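Engelhardt Opens Orders for the Erkura Hand-Held Gripper Kit

27th April

Engelhardt has opened orders for the Erkura kit, a set of two hand-held grippers for recording household tasks. The kit is intended for research groups that train robot arms to handle cloth and other soft goods. It was offered to a small number of partners in February and is now available to all subscribers of the equipment service.
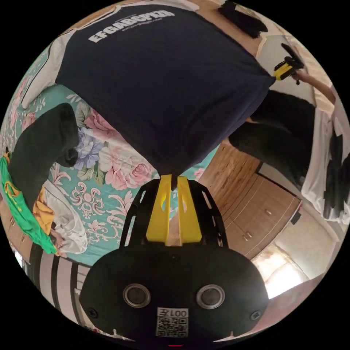
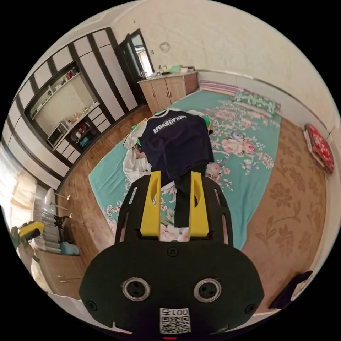 Yellow fingers, black housing: the grippers at work with clothing in a bedroom.

Each kit contains a left and a right unit, a charging dock, a carrying case and 18 spare finger pads. The units are labeled and paired before shipment. Recordings are stored on the unit and moved to a computer by cable at the end of a session. The price is 1305 euros per kit, and the rental plan is 324 euros per month with a minimum term of two months.

Ayanda Joubert, who led the partner phase at the Zalten office, reports that folding and sorting clothes were the tasks most often requested. Partners asked for a lighter case and a clearer guide to calibration. The guide has been rewritten, and the new case will ship with all orders placed after the first production run of 2000 units.

Repairs are handled at the Bukelska workshop. Customers should send both units of a pair together, as they are calibrated as a set. Questions about rental terms, bulk orders and training sessions may be addressed to Lutz Heitmann in the equipment office.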